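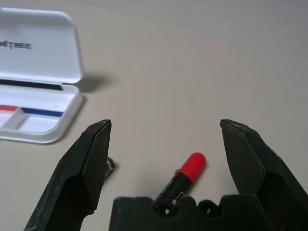

Re: [carmont-tenants] Quiet hours and the shared laundry room

On Sunday evening, a neighbor on the Adeyemi side wrote:

> I don't want to start anything, but the new washers are louder than the
> old ones and somebody is running them at 11 at night. I'm directly above
> the second one and during spin my bookshelf hums. Do we have quiet hours
> or don't we? The sign says ten, the lease says eleven, and the sticker
> on the door says "please be considerate," which could mean anything.
>
> Also, can people please move their stuff when it's done. I waited with a
> full basket on my hip while a load of towels sat there finished.

You did want to start something, and I'm glad, because I've been wanting to start it since February and lacked the nerve.

On the hours. I dug out my lease, which lives in a drawer with the takeout menus, and mine says ten. So either we signed different leases or Carmont's management changed the number at some point and left the rest of us to find out through the ceiling. I moved in before the Numirberg Street entrance was redone, if that helps anyone date the thing. Could a few people on each side check theirs and post the number? Just the number. We don't need the pet clause again.

Until we know, I'd suggest the last load goes in at nine. A normal wash is done well before ten and you can have the dryer argument at a civilized hour. I realize this is hard on anyone who works second shift, and if that's you, please speak up, on the list or to me alone. I would much rather agree to two late nights a week that we all know about than lie there guessing who it is by the rhythm of their sneakers.

On the noise itself. The Ferkora machines are loud, yes, but the one under you is also crooked. I put a soup can on top of it last week and the can walked to the front edge before the rinse. The feet screw up and down, and one of them isn't touching the floor at all. I've asked management to send someone with a level. They replied that my request was important to them, and then they closed it. I have opened it again. If three or more of us report the same machine it apparently goes into a different pile, so please do, and say "second washer, not level" so it doesn't get filed as a noise complaint, where requests go to retire.

In the meantime, a big load spins quieter than one lonely bath mat. The bath mat gets itself stuck to one side and the whole drum tries to leave the building. Throw a couple of towels in with it.

On the towels. They were mine. I set a timer and then sat down, and those two things don't go together as well as they used to. I apologize for your hip. For the record, I have no objection to anyone taking my laundry out of a finished washer and putting it on top, and I'd happily do the same for others, but I know that feelings about this run high and that the last time it came up we had five days of email about one sock. Could we settle on a grace period? I'd say fifteen minutes, after which it's fair game as long as it lands somewhere clean.

One more thing while I have you all. Whoever keeps propping the laundry room door with the fire extinguisher, the door has a hook. It's behind the door, up high, painted the same color as the wall, so I understand how it was missed. The extinguisher belongs on its bracket.

Please reply to the list and trim the quoted part. The digest people get the whole chain every time, and they've been very patient.

Third floor, Numirberg side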